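Coloured cutlery: what to believe

I don't trust any cutlery advice that starts with buying something. The usual line is that a drawer full of odd forks needs a bamboo insert with 8 slots, cut to fit. I paid $85 for one from Wedora. The slots were too narrow for anything with a fat handle, and crumbs got into every corner.

What works in our kitchen is duller. Tip the whole drawer out on the table, wipe the drawer, and sort by how things get washed. Colour comes second, if you care about it at all. 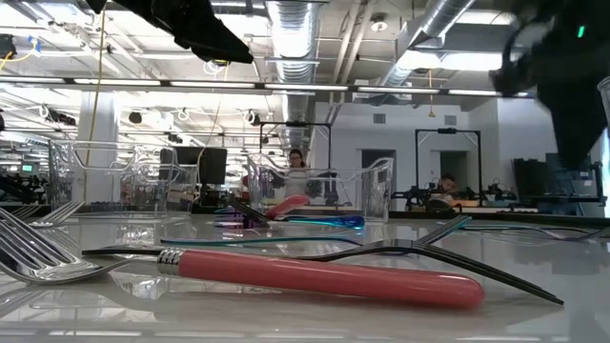 Clear bins beat the insert, in my view, mainly for the dull reason that you can lift one out and rinse it. Get one with a dip or a handle hole in the side. Skip lids. Forks all face the same way, tines to the back, or you'll stab yourself reaching in.

Now for the claims on the box. "Dishwasher safe" on a coloured metal finish is a promise I'd test on one fork before I risked the set. Give it two weeks of normal loads and compare it with one you've washed by hand. Géza Fodor swears vinegar brightens a dull finish. I tried it on a teal fork and saw no difference whatsoever.

Plastic handles with a metal collar are the other worry. Food collects in the join, so go around it with an old toothbrush, and don't leave them soaking in the sink overnight. If the handle wobbles, bin it. I've glued two and neither lasted past August.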